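The shopping robot wants to know where you keep the chips

I'd been trying to get inside the Burnitau test store since February, mostly because a friend of mine lives two streets over and kept telling me there was a full grocery aisle in there with no shoppers in it. So when Kotora finally put up a sign for an open afternoon, I was in line by one o'clock with a coffee and a notebook (and no lunch, which I came to regret).

The place used to sell carpet. Now it's 600 square feet of practice store with tile and shelving, and the stock is real! I picked up a bag to check. The woman who runs the floor for Kotora asked me to put it back facing forward, and then agreed to talk to me between demonstrations as long as I left her name out of it. "I have cousins," she said. "They'll all want one."

I asked why groceries, of all things. She laughed and said she gets that from her own mother.

"People think the hard part is walking," she told me. "Walking has its days, sure. But a bag of chips is awful. It's mostly air, it slides, it makes a noise when you squeeze it and then you've got crumbs. Give me a can of soup any time."

They keep a running tally on a whiteboard by the back door. The number when I got there was 864, and I assumed that meant items sold or miles walked or something grand. No, she said, it's tries. Every time the robot goes for something on a shelf, it gets a tick, whether it ends up with the item or not. Of those, 212 were chips.

"And how many did it get?" I asked.

"Of the chips? Fewer than I'd like." She wouldn't give me the figure, and I did ask twice.

The software comes from a smaller outfit called Reltell, and she was generous about them, though she did mention a long week when the robot would only shop from the left. The baskets were her own idea. The first plan had been a cart, and she argued against it for a month.

"My customers, the people I picture, they run in for four things," she said. "They don't take a cart. They take a basket and they hang it on one arm and complain. So that's what we do. One side carries, the other side shops. If the carrying side droops, the shopping side has to know about it, and that took us forever."

I wondered out loud whether the droop was a problem or just how baskets are. She thought about that for longer than I expected.

"I used to carry mine level," she said. "Then I watched myself in a store window. I don't."

We stood behind the tape with the rest of the two o'clock group, up to 29 people according to the sign-in sheet, and went quiet the way people do at a magic show. A little kid near me asked if it was going to get the pickle ones.

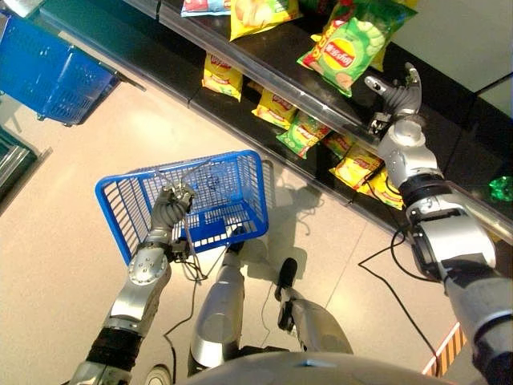
The carrying side and the shopping side at work in the Burnitau chip aisle.

I asked her what goes through her head at that moment, with the hand out. "Fingers open, fingers open, fingers open," she said. "I say it under my breath. If they close early you've punched a bag of chips in front of a crowd."

She has opinions on flavors too, by the way. Plain for testing, "so we can eat the evidence." The cucumber ones she can't stand, but they're green, and she likes having a color that's easy to call out from across the room.

Next for the team is a trial at Oyelaran, the corner grocery down the block, after closing time and with the owner watching. I asked if she was nervous about it.

"About the robot? A little," she said. "About the owner? Very. He faces every bag himself."

The next open afternoon hasn't been set yet. Check the sign on the door, and eat first.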